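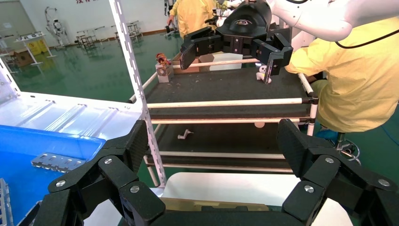

Shelving cart, upper and lower shelf

mothgate
Reading the Hudholm character sheets again. Zestel is 18, runs a lamp shop and has 53 years of guild service? Come on.

Gatti_fan2
Troltthorpe time runs slower. It's in her bio.

mothgate
Her bio says she never left Hudholm. Pick one.
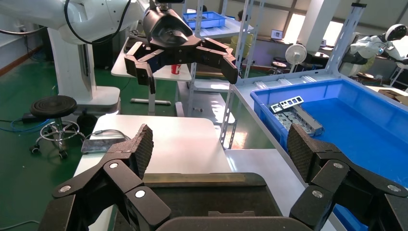

pellwick
How old is Gatti supposed to be when he meets her?
40, according to the September rewrite.

Gatti_fan2
The rewrite isn't canon imo. He was way younger in the first draft and the rivalry made sense.

mothgate
Did it? They feud over a doorbell for two chapters.

pellwick
I liked the doorbell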